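# Gandbridge practice rooms: your questions, my answers

Updated 16/08/2018

I'm Idun, I look after the Gandbridge kit here at Staker, and I get much the same emails every week. So I've put the answers in one place. If yours isn't covered, write to me anyway, I do read them all.

**So what do I get for my money?**

Gandbridge is a set of simulated rooms with a robot arm already in them, ready to be told what to do. You get 36 rooms, a big box of household bits to put in them, and a little program for recording your runs and playing them back. There's no hardware in the parcel. In fact there's no parcel - you get a download link and a licence key.

**How much is it?**

The full kit is £149 per seat, paid once. Updates within the same version are free. If you bought the early release in May, you've already got the full kit and don't owe us a penny.

**Do I need a real arm?**

No! Plenty of our customers have never been in the same room as one. If you do have one, you can build your routine in Gandbridge first and then move it across, but please do the first real run slowly and with a hand near the stop button. A simulated mug costs nothing to drop. I've dropped hundreds.

**What sort of jobs can I practise?**

Mostly picking things up and putting them down somewhere else, and it's harder than it sounds (ask anybody who has tried it). The mug tasks are where I'd start. A mug has a rim, a side and a handle, and each of those wants a different approach from the gripper. I usually send people to the rim first, coming straight down with the fingers open wide, then closing gently.

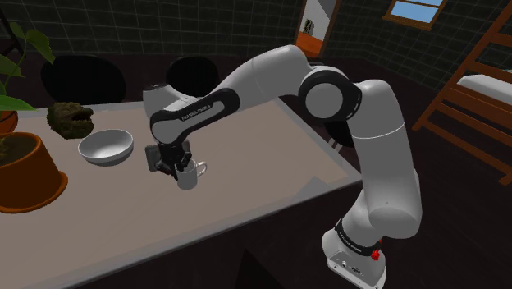 Once you can do that every time, move the mug a bit and try again. Then turn it so the handle gets in the way, and see how quickly your lovely tidy routine falls to bits. Mine did, and I'd spent a whole weekend on it. The kit can shuffle the position for you between runs, so you don't end up with an arm that only knows one spot on one table.

**Why is there so much furniture in the rooms?**

I get this one a lot. Beds, chairs, plants, doorways... it does look as if somebody is about to move in. We put it there so that whatever you're building has to cope with a busy background. If your software reads the pictures to find the mug, a bare grey room will make it look far cleverer than it is. You can switch off the extras in the room menu if you'd rather begin with less going on, and I often do that when I'm hunting for a bug.

**Can I add my own objects?**

Yes. Drop your model into the objects folder, give it a weight, and it'll turn up in the list next time you start. The weight matters more than people expect. Gerd Dreßler, who wrote our physics settings, once loaded a teaspoon at 81 kilos and rang me to complain that the gripper was broken.

**Will it run on my old laptop?**

Probably, with the shadows turned down. The free trial has three rooms in it and is the best way of finding out. If the trial runs all right, the rest will too.

**How does it compare with Coughlan?**

I'm hardly neutral, am I? Coughlan's kit is good on factory layouts and conveyor work, and if that's your thing I'd try theirs as well. Ours is for homes - kitchens, bedrooms, tables with clutter on them.

**Does it work with Grotel?**

It does. Save your runs using the Grotel option in the export menu and they'll open there with the timings kept. The old export from the early release loses the gripper width, so use the new one.

**Can I have a refund?**

Within a month of buying, yes, and I won't make you fill in a form. Just reply to your order email and tell me the licence key.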